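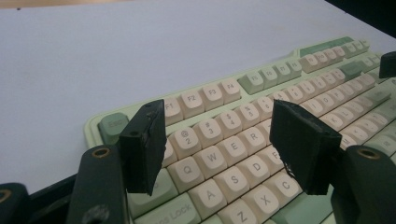
Nikola Angelovski replied that the second book can be read without the first, but the ending of the first one gets given away by chapter 2.

The original post: I picked up the second Harbor Lane book at a library sale and didn't notice it was part of a series. Can I start there, or do I need to find book one? I mostly read romance with a bit of family drama. I don't like it when I spend half a book guessing who people are. Mine is the paperback, 333 pages, with a reading group section at the back.
Posted by Kendlow

Nikola Angelovski
As I said, you can start with it. The main couple is new. Tess was only the neighbor in book one, and Owen doesn't appear at all until this one. What you will miss is the history between Tess and her sister. They fell out over their mother's bakery, and the author covers that in one conversation at the kitchen table. It's enough to follow the plot, but the scene at the ferry landing later on means more if you saw the argument happen.

The couple from book one are married when yours opens, so there goes any suspense about whether they get together. I read them out of order myself and still enjoyed the first. It's slower, and the first 40 pages are mostly about the house being fixed up. The Christmas novella falls between the two books. Skip it unless you like the aunt.

Don't read the reading group section first. One of the discussion topics gives away who wrote the letters.

Brunov
read them in order, always. I don't see why people start in the middle

Rolen
I started with the second one and got lost at the wedding, where up to 2 dozen people from the first book turn up and all seem to know each other. I went back and forth a few pages and then gave up on keeping them straight. Most of them don't come back after that chapter. Owen's brother does, so remember him.

If your library has the first one on audio, that's how I caught up afterward. The reader does the sisters well. Her voice for the grandfather took me a while to get used to.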